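The Big Kitchen Sort-Out - Gallery

Posted 31 October 2023

Right, I promised everyone at the allotment I'd put these up and then did nothing for ages, so sorry about that! If you've been following along you'll know that our kitchen had got to the point where opening a cupboard was a dangerous sport. Kamrul (Ranasinghe, my long-suffering other half) drew up a plan back in May, on the back of a seed packet, and we followed it for exactly one afternoon before going our own way.

I've put the notes in the order we did things, more or less. Some bits get a line, some get a ramble. You know what I'm like.

The pan cupboard

Everything came out onto the floor and we found three lids with no pans and one pan with two lids. The big Haugen casserole went back in first because it weighs as much as a small child and neither of us wanted to lift it twice. Frying pans are now stacked with old tea towels between them, which my mum did for years and I used to laugh at her for it.

Spices

I had 14 jars of paprika. Not all the same paprika, to be fair - there was smoked, sweet, hot and one labelled "good" in my own handwriting - but still. They've been tipped together where it made sense and the rest are in the drawer lying on their sides so you can read the labels. Best thing we did all week, and it cost nothing.

The drawer of doom

Every house has one. Ours had string, dead batteries, birthday candles, a bicycle bell and the instructions for a toaster we gave away when we moved in. Kamrul wanted to keep the bell. We've kept the bell.

Tins and packets

We bought a set of stacking crates from Zondley, 20 in the pack, thinking we'd use half of them. All gone by teatime. Flour, sugar, oats and rice on the bottom shelf, tins in the middle, and the top shelf is for things I don't want to see very often (the fondue set, mainly). If you're buying crates, do measure the depth of your shelves first. I measured the width and felt very pleased with myself, and now the cupboard door has to be leaned on a bit.

Bowls and baking things

My favourite part, so I dragged it out. I wanted every baking bit within reach of where I do the mixing, so spatulas and scrapers are in a pot at the end now and the bowls live just under it. I did hang on to more spatulas than I need. The Boledance ones are too floppy for anything stiffer than cream, but they get the last bit out of a jam jar like nothing else, so they stay.

Trying it all out

You can't rearrange a kitchen and then not cook in it, can you? Roksolana Symonenko from two doors down had been asking when she'd get a go, and she's a far better baker than I am, so we had a proper baking day with both families in and out and flour on the cat.
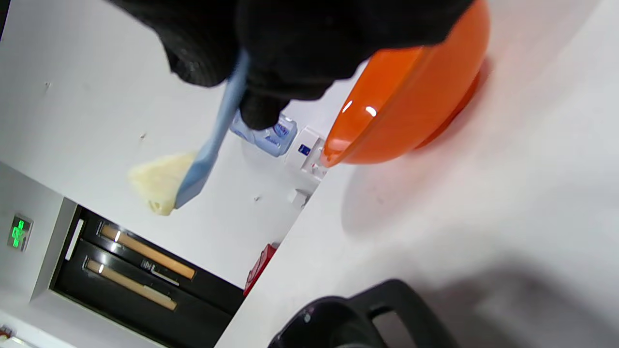 I've always been a bowl person for anything soft and buttery, but I'm coming round to working it straight on the worktop with a spatula. You get more room, you can fold and press as much as you like, and scraping down afterwards is no trouble if the surface is clear to begin with. A few months ago I couldn't have found a clear patch big enough for a slice of toast! The light coloured tops do show every smear, mind, so I keep a damp cloth close by.

We made Roksolana's little butter biscuits, 70 of them by the end, and two lots of scones for the allotment lot. Her recipe is mostly in her head so I can't give you quantities, but I've asked her to let me stand next to her with a pencil next time.

Still to do

The cupboard under the sink. I know. It's been on the list since the start and we keep finding other things to sort first. There's also a box from the Jumville jumble sale full of cake tins that haven't got a home yet, and I've promised Kamrul that for every tin going in, something has to come out. He's already eyeing up the fondue set.

If anyone local wants jars, I have a carrier bag of clean ones by the front door, with lids, mostly the right ones. Knock and help yourself, or leave me a comment and I'll bring them along on the next digging day.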